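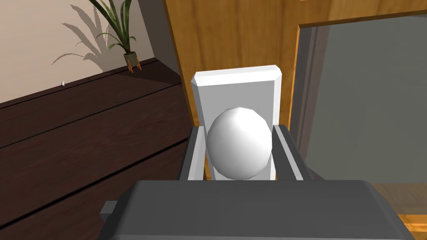 Marichka asked me at the coffee machine whether the Kodia glaze was going to craze again, and would I please write it down this time so she doesn't have to chase me in October like last year. Fair enough! So, an entry, 4:30 pm.

Batch for the Bresosholm bowls, second mixing. Dry weight 783 g, water added slowly until it coated a finger the way I like (I do need a better measure than my finger, I know). Sieved twice, left it to sit over lunch, and it had thickened a good deal by the time I got back, so a splash more went in.

Dipped 6 test tiles. The first two came out too thick at the foot - I held them under too long, chatting with Leire about her new shelves. The others look much nicer, lovely and even.

Leire Vidal thinks the trouble last time was the cooling and has nothing to do with the recipe. She may well be right, she usually is about kilns. We'll hold at the top a little longer and keep the lid shut until morning, however curious I get.

Still to do: order more frit from Semeniuk, wash the big sieve, find the lid to the gray bucket.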